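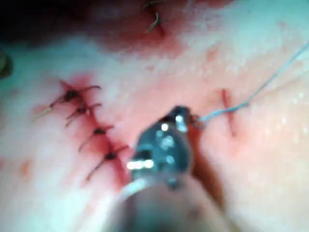 Subject: Re: [suture-skills] Interrupted stitches and thread handling
Date: 26 September 2018
From: Tolley skills room

> We're planning the next closure session at Le Roux and I'd like to
> spend most of it on simple interrupted stitches. Our people get
> the knots down fine, but the spacing wanders and they trim the tails
> so short you can't find them again. How long do you give it, and do
> you start on running stitches the same day?

Yes, please do give interrupted stitches the whole session! It's my favorite thing to teach, and I'd happily do nothing else for 60 minutes. We tried squeezing running stitches into the same day in July and both came out worse.

For spacing, we have everyone look back up the line before placing the next stitch. Sounds too simple, I know, but a row with even gaps is such a pleasure to see, and people start wanting it once they've made one. Knots can sit on the line while they're learning, and later we ask them to lay each one off to the side.

Tails: leave them long enough to grab. They'll splay every which way and that's fine. Dark thread helps a lot, you can pick the ends out even where the tissue is red. Pale blue is lovely to handle but harder to follow against skin, so I'd save it for the second round.

The other thing I'd work on is slack. Hold the thread near the tip of the driver and let it run out in a loose curve, then take it up slowly. Most of our puckered edges came from yanking.

We're down to 20 packs of the Olalel thread and the Fundov order isn't in yet, but I can spare 2 for Le Roux if you're short. Tell me how it goes, I want to hear all of it!

Tolley skills room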